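Where do your keys live when you're home?
Home & Organizing > Entryways and Drop Zones

birgit_b
Posted 2020-01-31
Hello all, long-time reader here, and I finally have a question of my own. We moved in October and ever since then my keys have not had a home. They've been in coat pockets, on the windowsill, once in the bread box (don't ask). My sister swears by a bowl by the door. I had a bowl at the old place and it filled up with receipts and dead batteries inside a week, so I'm not convinced. What do you all do?

oanh57
Welcome, Birgit! I was a bowl person for 20 years and I'm now firmly a stand person. Mine is a plain black T-shaped thing with a bar across the top, and it sits at the back of an oval tray. Keys hang off the end of the bar, and the tray underneath catches whatever else comes out of my hands when I walk in. I like it because I can see the keys from across the room - no digging.

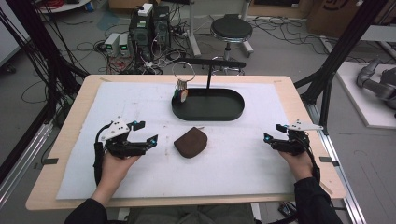 The little brown leather pouch is the other half of the system. Coins and small bits go in there, and at night the pouch goes in the tray, so the tray never turns into the receipt bowl you're describing. And do put a tag or two on your ring if you haven't yet! A round tan one is so much easier to spot than a bunch of silver on silver.

liviu_c
I'll be the grump. A stand is one more object on a table that already has too much on it, and any light one I've owned tipped over as soon as I hung a full ring on one side. Hooks on the wall, screwed in properly, finished in ten minutes.

oanh57
Fair point about tipping, Liviu, I had one of those too. Get one with some weight in the base and test it with your own keys before you throw out the receipt. Not everyone can drill, either. My landlord would faint.

marianna.baran
Renter here as well, so no hooks for me. I do the pouch but skip the tray, and I lose the pouch maybe once a month, so take that as you like. Birgit, how much room do you have by the door?

birgit_b
Not a lot, just a narrow shelf, but a small tray would fit. I think I'll try the stand first and keep Liviu's hooks in reserve - my husband has already offered to get the drill out, and I'd like to put that off a bit. Thank you, everybody, what a kind bunch you are!

liviu_c
Let the man drill.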